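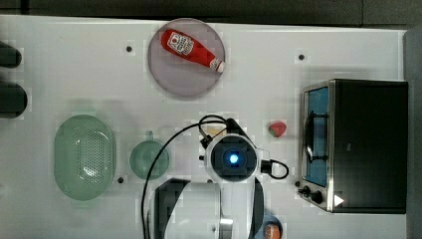 Zaugg, July

Kitchen pick-and-place set: what counts as a usable example?
Forum: Data collection and labeling

kettle_offset
Running the Ritora arm on the tabletop kitchen tasks. 570 episodes so far, one operator, overhead view plus joint states at 30 Hz. Props are the usual toy food, colander, plate, cup, toaster oven. Policy trains fine on loss and then does badly on anything small. The strawberry out on open table is OK. Anything inside a dish or under the cabling from the top view is poor.

Two questions. Do you drop episodes where the target is hidden at the moment of grasp? And do you fix the prop layout per session or shuffle every episode?

bracketry
Shuffle every episode. With a fixed layout the policy learns the layout. We had one that went to the same spot on the table with the object removed.

lowpass7
Disagree on shuffling everything. You have 570 episodes. If every prop moves every time you get thin coverage of all of it. Leave the big things alone (oven, plate, whatever is on the plate) and move only the targets. Widen later when you have the count.

bracketry
Then the big things become landmarks and it breaks when somebody bumps the oven.

lowpass7
So bump the oven between sessions. It's a few centimeters. I'm not arguing for bolting it down.

kettle_offset
For reference, the oven and plate have stayed put within a session and I move small items by hand between episodes. No written rule for where they go.

n_hadley_grid
Write one. "By hand" means the middle of the table gets all of it. We plotted start positions on the Cluven set and the outer third was nearly bare. A grid and a random draw fixed that in a day.

On hidden targets: keep them. If the operator could finish the grasp, the information was there at some point in the episode. Give the model some history, or add a wrist view.

kettle_offset
No wrist view on this one, mount isn't made yet. History is 2 steps.

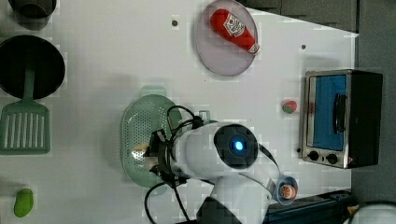

tarn_and_feather
Colander pulls are where I'd spend the labeling time. We ran 1,042 of them on Curkine and split the failures by approach direction before touching the model. Most of the bad ones came straight down over the rim with the gripper covering the target during the last part of the descent. You have the same geometry: the gripper is over the colander and the small beige piece is partly underneath it, so the top view loses part of the target when it matters. Try a lateral offset at about the height of the rim, then come in. Tell the operator to do it the same way each time for a block of episodes, and tag the block.

bracketry
That trades one bias for another. If the operator always comes in from one side, the policy has no recovery from the other.

tarn_and_feather
It does. I'd still take a policy that works from one side over one that hovers. Collect the second side as its own block.

lowpass7
What's your failure tagging, OP? Success/fail only?

kettle_offset
Success, fail, and "messy" for regrasps. 93 messy out of the 570. I've been leaving those out.

n_hadley_grid
Put them back in. Regrasps are the only recovery data you own. Trim the idle time at the front and cut anything where the operator let go of the controls.

bracketry
Agree with that one. Check the trim by eye, though. Our auto-trim on a velocity threshold removed the slow part of the approach in a lot of episodes and it took us 7 weeks to notice.

kettle_offset
OK. Plan is: grid for small items, oven shifted between sessions, messy episodes back in with trimmed starts, colander as two tagged blocks. Will retrain on the existing data first with only the messy change so I can tell what did what.

lowpass7
Post the per-object numbers when you have them. The average over all objects is no use here.

tarn_and_feather
And the history length. 2 steps at 30 Hz is very short for a descent like that. Try subsampling before you add frames.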